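Home Topics Animals Plants Weather Space

Search this site Enter a word

Plants > Trees and flowers

Why do cherry trees flower before their leaves come out?

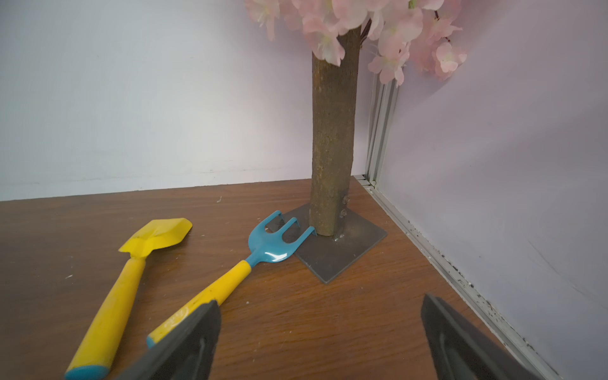 A cherry tree makes its flower buds in the summer, months before they open. The buds stay shut tight all through autumn and winter. Each one is covered with small brown scales that help to keep out the cold. When spring comes, many kinds of cherry open their flowers first and grow their leaves later. This is why a tree can look pink all over with hardly any green. People who make artificial cherry trees, like the one on the table, copy this by packing pale pink blossoms closely together above a brown trunk.

How does the tree know it is spring?

It needs a long spell of cold first. After that, warm days wake the buds. If February is mild, the flowers may open early. A hard frost can then turn the petals brown.

What are the flowers for?

Bees visit them to drink nectar, a sweet liquid inside the flower. Pollen sticks to the bees and gets carried to other flowers. A flower that has been pollinated can grow into a cherry with one stone in the middle. The seed is inside the stone.

Word to know

Pollen: a fine powder that plants need to make seeds.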